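Home | News | Branches | Toy Library | Contact

Filed under: Members' Bulletin

Returns and cleaning: changes from June

The Brelunside toy library now holds 3,000 catalogued items across two branches. Sets with separate pieces, such as shape sorters, are lent as one item under one number. A set with a piece missing is logged as incomplete and cannot be reissued until the piece is found or replaced.

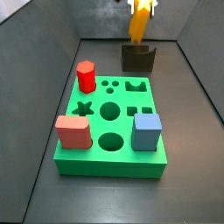

Cleaning

Foam items are wiped with mild soap solution and air-dried flat. They must not be soaked. Hard blocks may be washed by hand at up to 50 degrees. Krystyna Borkowska has put the revised sheet in both branches. Star prisms and other shapes with inner corners need a soft brush.
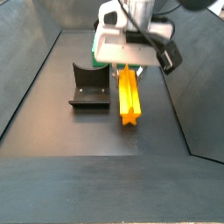
Dragica Dervishi writes that the Dodstead branch has been using a weaker solution for a year with no marking on the foam, and asks that the sheet allow either strength. The sheet will be amended.

Loan periods stay at 3 weeks. Members may renew once, by telephone or at the desk, unless the item is reserved.
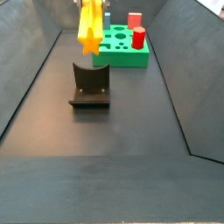

Can a set borrowed at Jivetthorpe be returned to Dodstead?
Any set can go back to either branch, but allow two extra working days before the loan is cleared.

This site uses cookies. Accept | Manage settings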